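Robotics Methods, Unit 6
Evaluating a Hand-Held Data Collection Kit
Course handout, revised September

Scope

The unit treats hand-held grippers as a product class. Students will read a vendor offer, compare it with the work it is meant to support, and write a two-page recommendation. The offer is from Flerus, which rents paired grippers and sells a processing service called Lalska. The comparison offer is from Galang and covers processing only. Both price lists are in the course folder.

Read Section 3 before the lab. The terms used there (episode, jaw opening, relative pose) will not be defined again.

1. The task under review

The reference task is two-handed handling of chopsticks and a tall utensil holder on a kitchen table. It was chosen for three properties. The objects are thin, so a small error in jaw position is a missed grasp. They are nearly identical, so a policy has to choose one among several. They also cross and overlap, both on the table and in the holder, and a tracker that relies on object outlines will lose them.

Each operator holds one gripper per hand. No arm is needed during collection. The arm comes in at deployment, when the trained policy drives it with a matching set of fingers.
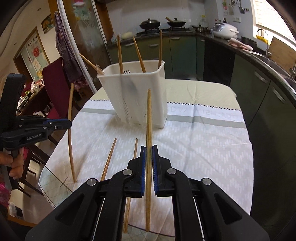
Course staff, Gornero Robotics Teaching Lab
Handout 6 of 12

2. What to check in the hardware

Jaw pads. The pads are blue and ribbed. For a round or square stick held across the ribs, contact is made on a few narrow lines. Ask the vendor for pad hardness and the replacement interval. The Flerus offer lists pads as a consumable but gives no interval, and a recommendation that leaves this out will lose marks.

Linkage. Both jaws move symmetrically about the tool axis. The benefit is that a single number describes the opening. The cost is that the operator has to center the tool on the object, or one pad arrives first and pushes the object sideways. With a light stick this shows up in the data as a short slide before closure. Do not filter these slides out automatically. A policy trained only on clean closures has no example of recovery.

View from the tool. The camera rides with the gripper, so the background moves and the jaws stay in the same part of the image. Check three things in any sample clip:

– both pads are visible at full opening
– the object is still visible after closure
– the second gripper enters the view often enough to relate the two hands

The third point is the one most often missed in vendor samples. A clip from one hand can look complete and still say nothing about what the other hand was doing.

3. What to check in the data service

Lalska takes raw recordings and returns episodes. An episode is one attempt at the task with start and end marks, tool pose over time, and jaw opening over time. The service is priced per accepted episode, with a minimum order of 600. Galang prices per hour of raw recording and has no minimum.

The two schemes reward different habits. Under per-episode pricing, rejected attempts cost the customer operator time only. Under hourly pricing, idle recording is billed at the same rate as useful recording. Students should work out the break-even point with the rates in the folder and state the rejection rate they assumed.

Our own trial order was 700 recorded attempts. The service rejected 205 of them. The reasons given were lost tracking, missing start mark, and task incomplete, in that order of frequency. The last category deserves an argument in your report. An incomplete attempt may still hold several good grasps, and the contract does not say who decides.

4. Setting and background

Collection in a furnished kitchen gives visual variety that a lab bench does not. Consider the items that stay fixed from clip to clip: the range hood, the stove with its lidded pans, the cabinet handles, the blind over the window. These help the tracker, which needs stable features at more than one distance. They can hurt the policy if it learns to depend on them.
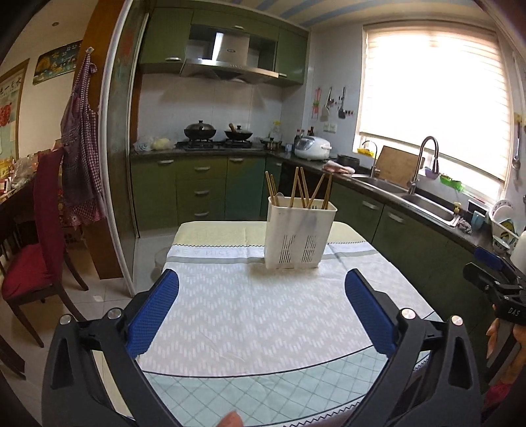
Fig. 2. Jaws open, utensil holder toward the far end of the table.

A repeating tablecloth pattern is a separate concern. Rows of similar short dashes offer many candidate matches to a feature tracker, and a wrong match shifts the estimated pose by a whole pattern step. Ask both vendors how the fault is detected. Flerus refers to an inertial check in its manual – the threshold is not published.

Daylight should be treated as a variable. Request clips from at least two times of day before accepting a sample set.

5. Assignment

Write a recommendation for a small lab that owns one two-arm station and has no collection equipment. State which offer you would accept, the order size, and the two contract terms you would ask to change. Include the break-even calculation as an appendix. Screenshots do not count toward the page limit.

Reports are due Fri 2 March, before the lab session. Late reports are marked out of half credit.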